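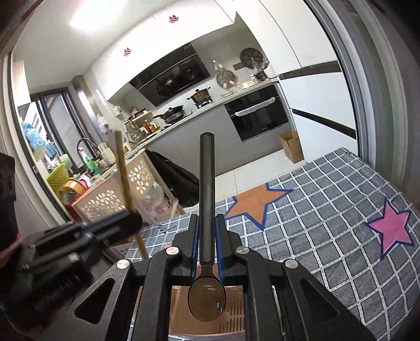 **Figure 4.** Hand-held gripper closed on the neck of a metal spoon. The blue finger facings bear on the spoon just above the bowl; the four pivot screws of the linkage are visible.

### 4.2 Gripper preparation and upkeep

The Liker gripper was used in the kitchen at the Gitidis site without modification to its linkage. Each side of the mechanism carries two pivot screws visible from the camera, and these were the only fasteners adjusted between sessions. A screw was tightened until lateral play at the fingertip could no longer be felt by hand, then backed off if the arm failed to return freely. Thread-locking compound was tried in August and abandoned, as residue migrated into the pivot and stiffened the left arm.

Finger alignment was checked before every block of 60 episodes. The operator closed the gripper on a strip of paper, first at the tip of the facings and then 5 mm further in, and pulled the strip by hand. If it slid out at either position, the finger was reseated and the check repeated. A cutlery handle is less forgiving than the paper strip: a thin, rigid neck loads a narrow band of the facing, and small errors in parallelism show up as rotation of the utensil about the grip axis.

The facings wore faster than any other part. We replaced them as a pair, including when only one was marked, to keep the closed position centred in the camera view. Adhesive was removed from the finger with isopropyl alcohol and the new facing was pressed on for 20 seconds before use. 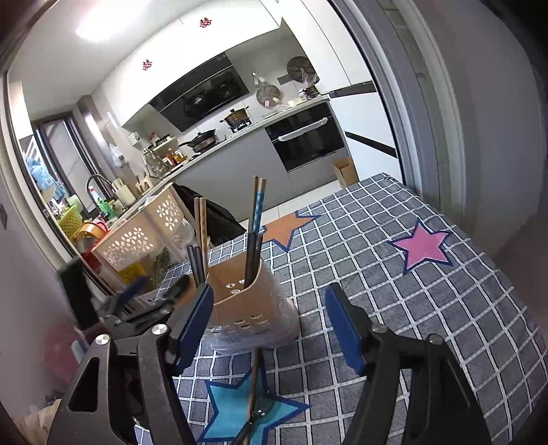
Approach to a filled utensil holder set the practical limit on jaw opening. With several pairs of chopsticks standing together, an opening wider than needed brought the outside of a finger against neighbouring handles before the target was between the facings. Operators were therefore instructed to pre-close partway and descend along the handle. No mechanical stop was fitted, and the opening was left to the operator's judgement.

The camera mount was inspected at the same interval as the fingers. Its position was judged against a reference image taken with the gripper fully closed, using the pivot screws as landmarks. Any visible displacement led to recalibration with the Giltico routine, and episodes recorded after the last accepted check were flagged. Of the flagged episodes, 123 were excluded from training following review by Raimonds Dambrauskienė. The remainder were kept with their original calibration, and their effect on grasp error is examined in Section 5.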